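4. Plarnik as a Working Tool: Setup, Camera Views and First Use

Plarnik is a simulation kit for two-armed household manipulation. It is offered by Drotmont as a download with a set of furnished rooms, a robot model with two grippers, and a recording tool that saves every camera stream along with the joint positions. We reviewed it from the point of view of a small lab that wants to collect demonstrations and train policies on them, and we came away far more excited than we had planned to be.

4.1 Getting started

Installation took a single afternoon on an ordinary lab workstation. The kit comes as one archive, and the only real snag was a graphics driver that had to be rolled back. After that, the first kitchen opened in under a minute and the arms answered to the hand controllers right away. For comparison, Odukoya, the kit we had used until then, needed 3 separate packages and a license server before anything appeared on the screen.

Our main operator was Manon Lemieux, who had logged more than 10 hours with Odukoya before the review began. She needed one short practice session to feel at home. The controllers map wrist rotation directly, so a twist of the hand is a twist of the gripper, and the delay is small enough that she stopped mentioning it after the first morning. Two other operators with no background in teleoperation were picking up bowls and bottles by the end of their first session. We enjoyed watching that a great deal!

4.2 What the rooms offer

The rooms are where Plarnik shines. Counters are cluttered the way real counters are, with kitchen things sitting next to things that have no business in a kitchen, and the layout can be shuffled from a seed. This matters for training. A policy that has only seen a mug on a bare table tends to fall apart when a toaster moves in beside it, and with Plarnik a fresh arrangement costs one line in the settings file. Labels, prints and surface textures hold up well at close range — better than we are used to in kits of this size.

Physics is solid on rigid objects. Bottles roll when nudged, utensils slide, and flat items are as annoying to lift as they are in life. Thin objects lying flush on a surface remain the hardest case, and our operators often chose to push them to an edge first. Loose or soft materials are less convincing, and we left them out of our task list.

4.3 Camera streams

Each episode is stored with a head view and one view per wrist, all on the same clock. The head view is good for planning: it takes in both grippers and the work area between them. The wrist views are what our policies leaned on during the last few inches of a reach, when the head view no longer tells the fingers from the object behind them.

A few points from daily use deserve mention. The wrist views change a lot with arm position, and a stretch of an episode can pass with little in view but the fingers themselves. We first thought of trimming such stretches and then decided to keep them. A policy trained on the full recordings recovered better from odd starting poses than one trained on the trimmed set, and it was simpler to prepare. Lighting can be set per room, and we would have liked to set it per surface too. The export tool writes plain image folders as well as video, a small kindness to anyone who has had to pull frames by hand.

We also passed a set of episodes through Hemis, our own labeling script, with no changes beyond the folder names. Gripper opening, wrist pose and object identity all came through cleanly. Of everything in the kit, this was the part that saved us the most time, and we have since moved 5 of our older tasks over to it.

Figure 2 gives views from one of the furnished rooms used in the review.

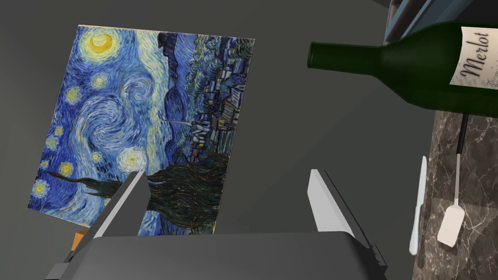
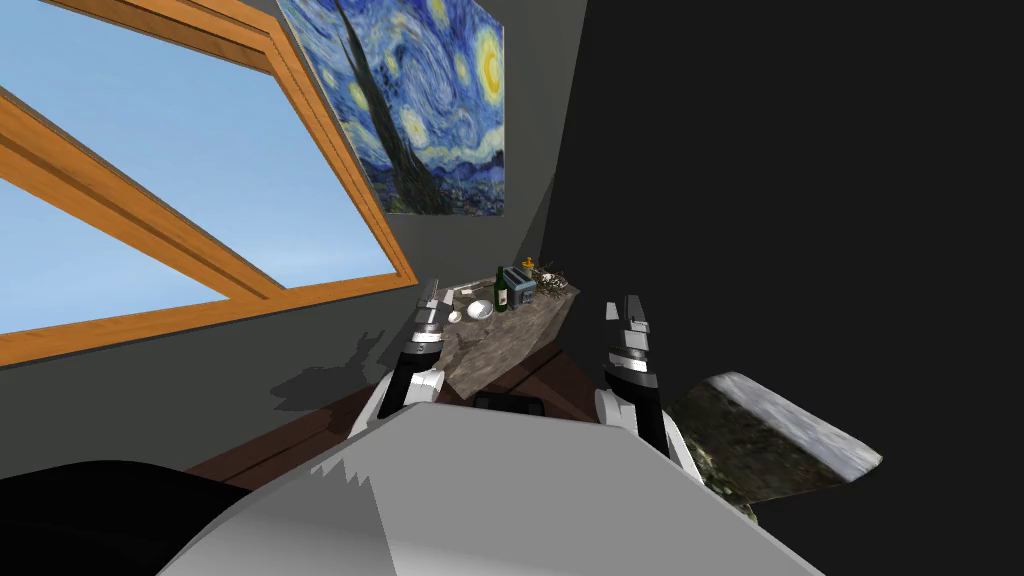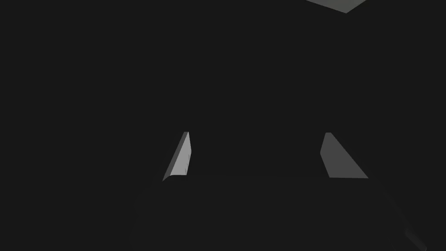

Figure 2. Rendered views from Plarnik. First: an open gripper, with a Starry Night print and a wine bottle labeled "Merlot". Second: the wider view with both grippers and the counter. Third: the right gripper, open and holding nothing.

Contact: Manon Lemieux, corresponding author | Copyright the authors | Back to top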